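# Open day talk: speaker notes

Slot is 25 minutes with questions. Version of 04/04/2021, replaces the one with the long funding section.

## Before starting

- Clicker is in the lectern drawer. Spare battery taped underneath.
- Ask the back row if they can hear. The ventilation is louder at the back.
- Phones on silent, photos are fine, no flash near the demo area.
- The first tour group leaves from the side door right after the talk. The second group waits for the coffee to be cleared.

## Opening (2 min)

Welcome to the Dindier building. This is the third open day we have held and the first one where visitors get to stand near a running machine. In the past we showed video. People asked, fairly, why they had driven all this way to watch video.

Today has three stops: this talk, the hand demonstration next door, and the parts bench at Weko on the ground floor. Weko makes the fixtures and trays we use. They will have samples out that you can pick up.

Toilets are past the stairs on the left. Skip this if it was said at the door.

## What we do here (4 min)

The project is called Zodar. It has been running for a little over two years. We work on handling: picking up ordinary things, turning them, putting them down where they should go. Walking is somebody else's field and we leave it to them.

Say why handling is hard. Use the keys. Take the key ring out of your pocket, find the right key without looking, put them back. Then ask how many people watched their own fingers the last time they did that. Usually gets a few nods.

You have a sense of pressure in the skin, you have years of practice, and your fingers correct each other all the time. A robot hand has to get there with joints, motors and software, and each of those can be a little off. A small error at the wrist becomes a larger one at the fingertip.

Slide 4 is the list of test objects. There are 69 on it. Don't read them out. Mention the sponge, the paper cup and the bag of rice — the bag of rice is the one people remember.

## The hand (6 min)

Keep this part slow. Last time it was rushed and the questions afterward were all things that should have been covered.

Points in order:

1. The fingers are made of linked metal segments. Each link turns on a small joint, much like the links in a watch band, except that these are driven.
2. The tips are capped in black and rounded. When a finger touches something, the cap is usually what meets it first.
3. The palm has a molded surface with curved ridges. People often say it looks like a fingerprint. Fine to agree with them.
4. The forearm wears a ribbed fabric sleeve below the metal wrist housing. It folds up on itself.

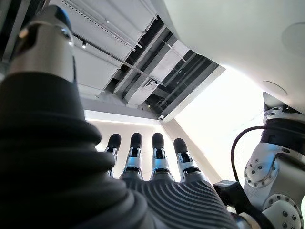 Then the question of speed. Visitors expect it to be fast. In the demonstration the arms run well under their top speed, and the staff will not turn them up on request. A slow grasp is easier to follow from behind the barrier, and you can see each finger close.

Numbers, if anyone wants them. We ran 200 grasps with the paper cup in the last round of tests. Of those, 140 ended with the cup upright on the target and not crushed. That's a plain count, and it is lower than we would like. The sponge did much better. The bag of rice did worse, and we are still arguing over how to score it when the bag arrives but sags over the line.

Pause for water.

## How the demonstration runs (4 min)

The room next door was set up by Sadeghi, who also handle our lighting and floor marking. Stay behind the yellow line. The operator will call out before the arms move and again when they stop.

Order of the demonstration:

- Hand opens and closes, no object
- Sponge
- Paper cup, empty
- Visitor's choice from the tray

Nothing from people's own pockets or bags. Someone will offer a phone. Say no politely — the tray has plenty on it.

It may drop something. If it does, the operator picks it up and goes again. There's no need to apologize for it from the front or fill the silence. Let people watch.

There is an emergency stop on each side of the room. Staff only, unless a member of staff is asking you to press it.

## Questions we usually get

**Will it take jobs?** Say what we know. The tasks we test are small ones and the success rate is on the slide. No forecast beyond that.

**What does it cost?** We don't give a figure. The hands are built in very small numbers and the price would mean little.

**Can my school visit?** Yes, from the end of April, groups up to 100 in the hall but in much smaller sets for the demonstration. Forms are at the front desk.

**Is it remote controlled?** Today, partly. The operator starts each grasp and can take over. The closing of the fingers runs by itself.

## Handing over

Point to the side door. First group has green stickers, second group has white. Leave slide 11 up with the map on it, and bring the clicker back to the drawer.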